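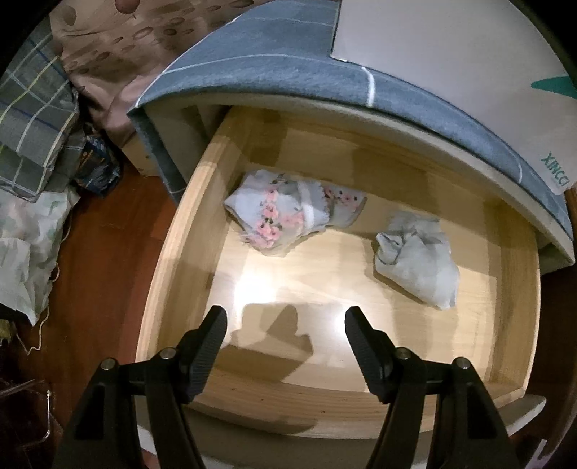

Pine drawer, current contents: one floral handkerchief, one gray cloth.

Oct 8, 2021. Workshop notebook, drawer business.

Started on the pine drawer this morning, meaning to spend twenty minutes on it. It is now after lunch and I have opinions about wax.

Background for Jaxon, who was away: this is the drawer from the Ornberg job, the one the client says "sings." It does not sing. It makes the sound of a chair being dragged across a church. The pull is fine for the first third, then it goes stiff, then it lets go all at once and you get the front panel in the stomach. Esmaeil has the bruise and has shown it to people who did not ask.

Emptied it, ran it in and out, put the two cloths back in. Nasrin wants them to stay in there for the trials on the grounds that a bare drawer behaves better than one with a life of its own, and she is right, although two pieces of fabric are a modest sort of life. The handkerchief with the pink blossoms is the good one. The gray one is the wad. Please do not iron, fold or improve the wad. Po-yen folded it on the last round and then we had a tidy drawer that ran beautifully and told us nothing, because everything had been sitting flat and well clear of the top edge.

What I found, in the order I found it:

Right runner has a shiny patch 67 mm long, starting a hand's width from the front. Left runner has nothing comparable. So the drawer is leaning right when pulled, which you would also lean if everybody always grabbed you by the same corner.

Back wall is square. Front is square. The box as a whole is out by a hair, and I measured it three times hoping for a different hair.

The striped cover on top is part of the problem. It's the slate-gray felty stuff with the thin white lines, and the corner at the right hangs in a flap down by the drawer side. With the drawer moving slowly it stays out of the way. Pull with any enthusiasm and the flap gets invited in. I pinned it up with a clothespin and did 9 pulls without a catch. Took the clothespin off and caught it on the second. I would call that a result. Amirhossein would call it a small sample, and he may write his own entry.

Why the flap is loose at all: the cover was cut in July, before we settled the radius on that edge, and then we made the edge rounder. The cloth was cut for a sharper corner than the one it is now wrapped over. The drawing still shows the old corner. The drawing has been wrong since July and I have walked past it every day with a coffee.

Wax. I tried the Mino block first, since it was open. Smells like a candle shop, goes on lumpy, drawer ran well for one glorious stretch and then started collecting its own crumbs. Scraped it all off with a card. Then plain paraffin, thin, rubbed in with a rag (a rag from the rag bin, Po-yen, the wad is accounted for). Much better. The stiff spot is still there if you know where to feel for it, but the lunge at the end is gone.

Did not sand the shiny patch. I want to. I have been asked not to touch the runners until Nasrin has looked at them, and I am writing this down so there is a record of my restraint.

Cycle count on the clicker stands at 1,394. That is with the old runners and all finishes together, so anyone quoting it as a figure for the paraffin will be made to do the next thousand by hand.

Side note on the inside finish. The floor of the drawer is glossier than I'd like. With the bench light on it, it throws a glare right up the middle and you can't read the grain at all. The side walls look much nicer, proper pine with stripes you can follow. I would go duller on the next floor. Esmaeil says clients like shine. Esmaeil also liked the brass knobs.

The gloss does one useful thing, in that the handkerchief slides on it. On a hard stop it ought to travel toward the front and report on how rude the stop was. Might mark the start position in pencil and use it as a poor man's gauge. The wad is no good for this, it just sits and sulks.

To do:

Nasrin to look at the right runner, then I get to sand it.

Trim and restitch the flap. Ask Arumugam's if they still have the same stripe, because I don't want to be matching thin white lines by eye again.

Correct the drawing. Me. Today, before the coffee.

Wider grip on the front panel, or a cutout in the middle, so people stop hauling on the one corner. Jaxon had a sketch.

Another 27 pulls on the paraffin once the runner is sorted, flap pinned, then the same with the flap loose.

Whoever took my clothespin, I only went to get the tape.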